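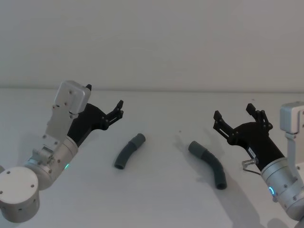

Two robot arms, two black grippers, and two short pieces of bent hose.

How do you find out if a robot hand is any good? You give it something tricky to pick up, of course! A block is easy, with its nice flat sides. A bent hose is much harder, and that is why Nadine Mansour and her team at Plillex, a robot workshop in Salinas, like hoses so much.

Try it yourself with a piece of macaroni. Use only your thumb and one finger, and keep them stiff, like a pair of tongs. Does the macaroni roll? Does it spin around when you lift it? A gripper with two fingers has the same trouble, and it can't feel things the way your skin can (unless somebody gives it special sensors).

Nadine's team calls their hose test Pluvitz. Each gripper gets 40 tries at picking up a hose, and the team writes down every drop. Then they change one thing, maybe how hard the fingers squeeze, and start all over again. If they changed 3 things at once, they would never know which one had helped!

One end of each hose is thicker than the other, so there is a lot to decide. Should the robot grab the thick end or the curvy part? Which would you choose? Go and ask your macaroni.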